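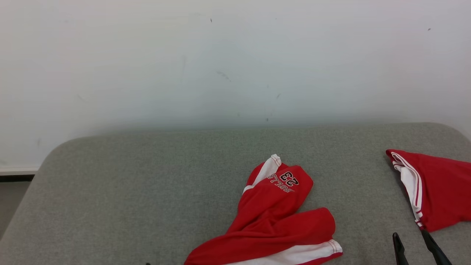 Two red garments on the gray work surface, the nearer one crumpled.

17/02/2018

The household laundry schedule at this address was revised in January, and it is appropriate to record how the new arrangement has performed. Readers who follow this blog for its notes on domestic order will recall that the previous schedule placed all washing on a single evening. The result was a backlog of clean clothing which remained in baskets for several days and was then worn directly from them. The present arrangement divides the work into smaller loads and requires that each load be folded and put away before another is begun.

Sportswear was assigned a load of its own. It had previously been washed together with towels, a practice I do not recommend. Shiny athletic fabric picks up lint readily, and the towels themselves are not improved by the company. The separate load is small and is run on a cool setting with a modest quantity of detergent. Fabric softener is omitted. Printed lettering is turned to the inside before washing, and garments in strong red are kept apart from anything pale until their behavior in water is known.

The more difficult question concerned folding. Cotton shirts hold a crease and will remain in whatever shape they are given. Basketball clothing does not cooperate in this manner. The fabric slides over itself, the side panels pull in a different direction from the body, and a stack of more than a few pieces will lean and then fall. My colleague Jayanthi Krishnan, whose two sons both play, advised me to abandon the flat stack entirely and to store such items upright in a shallow drawer. Her advice has been adopted here with satisfactory results.

The procedure now in use is as follows. The garment is laid face down and smoothed outward from the middle with the palms. Each side is brought in toward the center so that the trim runs straight along the new edge. The piece is then folded in half from the bottom, and once more if the drawer requires it. I have found the white side stripe to be a dependable guide. When the stripe is straight, the fold is straight, and there is no need to measure anything.

The choice of surface deserves mention. Folding was formerly carried out on the dining table, which is polished, and slippery fabric traveled across it at the slightest touch. A padded gray surface against the wall has replaced it for this purpose. The soft covering grips the cloth enough to hold one side in place while the other is turned. It does show dust, and it is brushed before each session. The wall behind it carries a few marks that should be washed down when the weather permits the windows to be opened, and this has been entered on the spring list.

Florin Gavrilă wrote following the last post to ask whether sports clothing ought to be folded at all, and whether hanging would be simpler. Hanging is acceptable where closet space allows. In this household it does not. The closet was fitted with a single rail of modest length, and it is reserved for coats, work shirts and the two dresses that cannot be kept elsewhere. I would also caution that thin hangers leave points at the shoulders of a sleeveless top.

A further matter is the number of such garments retained. Before the new schedule took effect, the sports drawer could not be closed. Items that no longer fit were washed, folded and set aside for Eleni Popescu, who collects them for the junior team at Plillbridge. What remained fits in the drawer in 4 rows, with room left for socks at the front. The Bulls set was retained without discussion. It is worn more often than everything else in the drawer together, and any proposal to part with it would not have been well received.

Taken over the first weeks, the schedule has required less effort than the one it replaced. The sports load is ordinarily folded in 5 minutes, provided that it is removed from the drying rack promptly and not left in a heap. Creases in this fabric relax overnight in the drawer, and ironing is neither necessary nor advisable on printed areas.

The next post will address bed linen, including fitted sheets, on which several readers have requested guidance. Correspondence on the subject may be left in the comments below.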